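Notes from the Neswood humanities open day

Got there late. Train to Diltbridge fine, the bus up to Neswood less so, and by the time I'd found the right building the welcome talk was done and everyone was already holding coffee. So no idea what was said about funding. Someone will have it in their notes.

Short version – worth the trip. The long version follows, typed up mostly on the way home.

Morning was the folklore archive. 1563 cards in the main index, all handwritten, drawers labelled by parish. Weather sayings, cures for warts, a lot about wells. You're allowed to pull a drawer out and read, which I hadn't expected, and I lost most of an hour in the one on bees. Telling the bees about a death in the family I knew. Telling them about a new lodger I did not. Pencils only, bags in the lockers, and the lockers want a pound coin so bring one.

Then the talk on the Mullura letters. This is the project everybody had come for and the room was too small, people sat on the steps. 700 letters sent home by families who'd left the valley for work, most never read outside the family that kept them. The team is going through them for anything about customs kept up abroad. What got cooked at new year, which prayers were dropped, who still covered the mirrors. They've transcribed less than half. Spelling is all over the place and one writer changes language in the middle of sentences, so it's slow going.

Good bit on how the letters talk about ghosts. Hardly any. Plenty of dreams though, and the dreams do the same job – a dead aunt turns up and tells you to sell the cow.

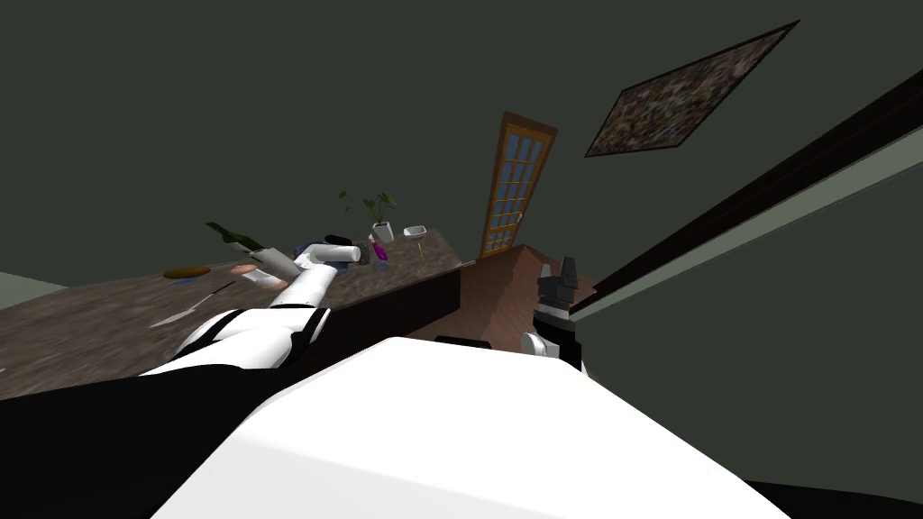 One visitor objected from the steps that dreams and ghosts shouldn't be lumped together at all, as the people writing would have been insulted to hear it, and that a dream was news from home while a ghost was trouble. The speaker took that quite well and said the coding scheme was still being argued over. I'd have liked another half hour of this but we were moved on.

Lunch. Soup, ran out of bread.

Afternoon I picked the Kontogiannis reading room over the poster session. Small, north facing, 23 desks, very quiet. They had chapbooks out on foam rests and a printed sheet to go with them, which I've managed to leave behind. Fifteen minutes per group, strictly kept. The murder ballads had gone soft at the corners from handling and somebody had done sums in the margin of one of them.

Didn't get to the sound archive. Booked up by noon appparently, so put your name down when you arrive.

Next one is in January, same building. The transcription sessions for the Mullura letters are open to anyone who can read old handwriting, training given, you sign up at the desk by the stairs. I did. Bus back was on time.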